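Handout 4: From game model to printed prop
Notes for the evening course "Making Game Objects", prepared by Hafþór Blöndal, November 2025

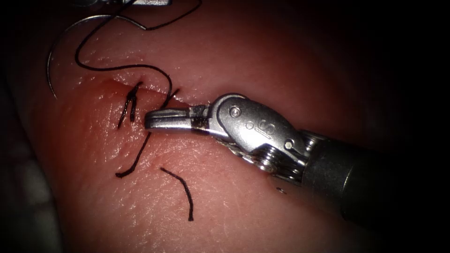 Before you start

In the last handout we looked at how a weapon or a helmet is built inside a game engine. Now we take the same model and prepare it for the printer. Most of you have chosen the lantern shield from Irel, and a few of you work with the short sword from Grondar. The steps are the same for both, but the shield has more flat parts and the sword has more problems with thin edges. I will mention it when there is a difference.

Please have your model file open while you read. If you only read the text, it will seem easier than it is.

Why a game model does not print well

A game model is made to be looked at. The artist wants it to be fast to draw, so everything the player cannot see is taken away. The inside of the shield has no surface. The handle of the lantern goes through the rim without being joined to it. Some decorations are only a picture painted on a flat face, and when you remove the texture they disappear completely.

A printer needs a closed body. It must know at each point if it is inside the object or outside. When there is a hole in the surface, the slicing program has to guess, and its guess can be a missing wall or a solid block where you wanted a hollow one.

These are the faults I meet most often in student files:

- open edges, usually at the back of the model
- faces that point inwards
- two bodies that cross each other and are not joined
- surfaces with zero thickness, for example cloth, feathers and chains
- details smaller than the nozzle can make

Repairing the mesh

Work in this order. If you change the order you will often do the same repair twice.

1. Save a copy of the original under a new name. Do not work in the only file.
2. Delete the parts you will not print. The Irel shield comes with a glow effect, made from four crossed planes in the middle of the lantern. Remove it.
3. Merge the double points. Start with a very small distance and increase it slowly, and look at the corners each time.
4. Close the open edges. Small holes can be filled automatically. Large holes, such as the complete back of the shield, are better closed by hand with a flat face.
5. Give thickness to the thin surfaces. For the edge of the Grondar sword I ask for 4 mm at the thickest line of the blade. It looks heavy on the screen, but it looks correct in the hand.
6. Join the bodies with a union. If the program fails, move one of the bodies a tiny distance and try again.
7. Recalculate the normals and run the check. You want zero errors before you continue.

Roksolana Ivanyshyn, who teaches the painting part of this course, adds one request: please do not smooth the whole model at the end. Smoothing removes the small steps between armour plates, and these steps are where the dark paint wash collects later.

Painted details

Look at your model without textures. Everything which has now vanished must be made again as real geometry, or painted by hand after printing. For the shield, the runes around the rim should be geometry. They are wide and simple, and you can cut them with a flat shape. The scratches and rust are a different matter — leave them for the brush.

If the game gives you a height map, you can use it to push the surface up and down. The result is often noisy. Blur the map a little first and keep the displacement low.

Scale

Games do not always use real units. When we import the shield, it arrives with a height of 149 units and no information on what a unit is. Do not trust this number. Decide first how tall the person is who will carry the prop, then compare with the character in the game.

A small example. In the game the shield reaches from the shoulder of the character to the knee. Measure the same distance on yourself, with the shoes you will wear at the event. In my case it is 95 cm. This is the height of my shield, and all other sizes follow from it.

The exception is everything that touches the hand. Game characters have large hands and very thick handles. Model the handle separately and print a short test piece of it before anything else. It takes little material and it can save you a complete second print.

Cutting the model in pieces

The Ferau printers in our workshop cannot take a full shield, so it has to be cut. Try to place your cuts where the design already has a line: under a metal band, along the border of a plate, at the bottom of a groove. A straight cut through a smooth area can be hidden with filler, but you will need to sand for a long time.

Each joint gets two pins. Make the holes slightly wider than the pins and print one joint as a test. For the sword, a metal rod through the whole length is better than pins, and the channel for it must be made before you cut.

Give every piece a number on the inner side, engraved into the model. I know it feels unnecessary. The file for my own shield has 51 pieces, and without the numbers I could not have put the rim together.

A note on sharing

Some studios allow fans to share files of this kind without payment, and some do not. Read the fan content rules of the game before you upload your model. On the Briem page, where most of our groups keep their work, you must also write who made the original design and what you have changed. A model which is extracted directly from the game files should stay on your own computer. If you want to publish, rebuild it from your own reference drawings.

For next time

Bring one repaired file with zero errors, already scaled and cut. Bring the printed handle test too, also if it did not come out well — we will compare them in the group. Those who work with the sword should have the channel for the rod ready.

Reading: the chapter on tolerances in the course folder, and the first half of the chapter on supports. We do the second half together in the workshop.

Shares 51
Comments 4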